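Two arms at the sink
Monday, February 17, 2020

I have worked in the test kitchen at Gillitell for a long time, long enough to have scrubbed every pan in the place. We cook batches of sauces and soups for the food labs upstairs, they taste them, they send notes, and the bowls come back down to us. Most of the job is cleaning up. People who visit think it's mostly stirring.

In October the company signed up for a trial with Brundton, and since then we have had a pair of robot arms working in the small kitchen at the end of the hall. The staff call the setup Cao. I don't know who picked the name. It was on the work orders before any of us saw the thing.

The idea is that Cao takes the clearing and rinsing between batches. A person still does the knives, the blender parts and anything with a burnt bottom. The arms get bowls, cups, lids and cloths. That was the list in the first meeting and it has not changed much, except that lids were dropped from it in December and put back in January.

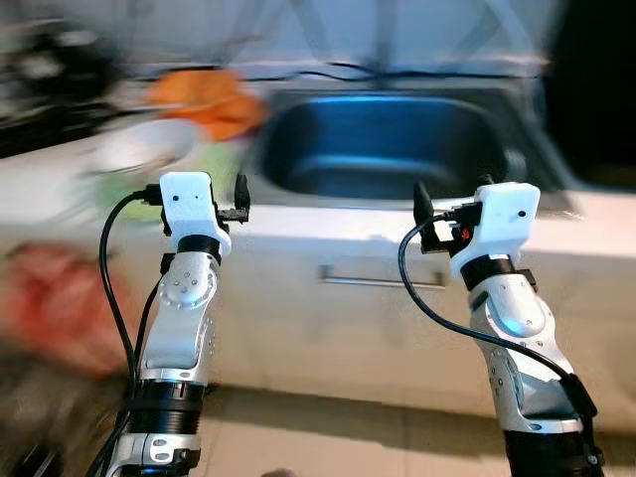 4 min read

The grippers at the ends are white 3D-printed housings with black fingers, and the cable for each one runs down the outside of the arm. I mention the cables because they were the first thing we had to learn about. You don't hang a towel near them, and you don't reach between the arms to grab your cup. There is a stop button by the door now and all of us have pressed it at least once.

What changed first was the shift plan. There used to be two of us on cleanup in the afternoon, 18 hours a week each. One of those slots is gone. No one was let go over it, and I want to be fair about that, but when Thoa Hứa moved to the packing room her hours here were not filled again. She told me she likes packing fine and misses the radio.

The slot that's left is a different job. I spend less time with my hands in the sink and more time setting things out so the arms can manage them. Bowls go on the counter with space between them. Cloths go flat if I remember. At the end of the day I fill in a log in a program called Kisis, where every item that had to be done over by hand gets its own line. In the first full week I entered 172 lines. Last week it was 48, and a good part of that was one tray of greasy ramekins that I should have kept back.

My hands are better. I used to have cracked skin from November to April and this winter I have not bought a single tube of cream. My back is about the same.

The part I did not expect to mind is the quiet. Cleanup was when people talked. You stood next to someone for an hour and heard about their kids or their car, and you also heard that the walk-in was running warm or that the new detergent left a film. Now that kind of news goes into Kisis, if it goes anywhere. The detergent problem took us three weeks to pass on. I brought it up with my supervisor and we got a short standing meeting on Thursdays, which helps some.

Pay is another matter. I asked whether looking after Cao counts as a different grade, since I now do setup, logging and the first round of fixing when a run stops. The answer was that the trial has to finish first. I asked when that is and got the end of spring. I have written it on the calendar.

There is training coming too, 40 hours of it spread over two months, for anyone in cleanup who wants it. I put my name down. So did the two people on mornings – one of them only because it is paid time, she says. We start with the safety part and then move on to changing the gripper fingers, a job Brundton sends a technician for now.

I'll write again when the trial is over and I know what grade I'm on.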